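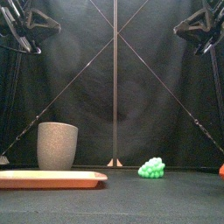 Figure 2. The two-arm table with both grippers raised, with the cup, the tray and the toy grapes.

3.2 Student tasks and recording of trials

The course was given in April to second-year students of mechanical and electrical engineering. They worked in groups of five, and each group had the table for one afternoon per week. Before the first afternoon, all students had passed a short safety test and had moved the arms in the simulator, but most of them had never controlled a real arm. The control program, Truvov, was written by an earlier student group and was changed only a little for this course.

Each group had to plan and carry out a simple transfer task. A light object is picked up from the table by one arm and is put down in the tray. In the harder version, the object must first be passed from one gripper to the other above the table. The groups could choose which arm starts. They could also choose the order of objects, and this choice proved to be more important for the results than we expected when we prepared the course.

The objects were selected so that they ask for different ways of gripping. The cup in Figure 2 is tall and becomes narrower towards the base, so a grip which is good near the rim can be too wide lower down. The toy grapes have no flat side at all. Several groups first tried to close the fingers at the middle of the bunch, as they would do with a block, and later changed to a lower and slower approach. We did not give advice on this point during the first two afternoons.

A trial begins with both grippers raised above the objects, as in the figure. We asked for this position because the students then had to plan the whole path downwards, and could not save time by leaving a gripper close to the object after the last trial. The dark cloth behind the table was kept in the same place during the whole course. The second author, Ailsa Lindsay, had found in a pilot test that the object detection made more mistakes when people walked past behind the table – the cloth was the cheapest answer to this.

In total, 1121 trials were recorded. Of these, 359 belong to the harder version with the passing step. A trial was counted as successful if the object was at rest in the tray when both grippers had returned to the raised position. If an object fell on the table, the students were allowed to try again, but the new attempt was written down as a new trial. Trials stopped by the emergency button were kept in the data and marked separately.

The groups also wrote a logbook by hand. We asked for three things only: the plan before the trial, the result, and one change for the next trial. The logbooks were read by Shabnam Rizvi, who did not teach in the course and did not know the success rates of the groups at that time. She marked for each entry whether the proposed change was connected with the described result. In the early entries this connection was often missing. A typical entry of this kind says only that the speed will be reduced, also when the problem was clearly the angle of the fingers.

One limitation should be mentioned already here. The groups which came later in the week could talk with the earlier groups, and we know from the logbooks that they did so. We did not try to prevent it. The comparison between groups in Section 4 should therefore be read with care, while the comparison within one group over time is less affected.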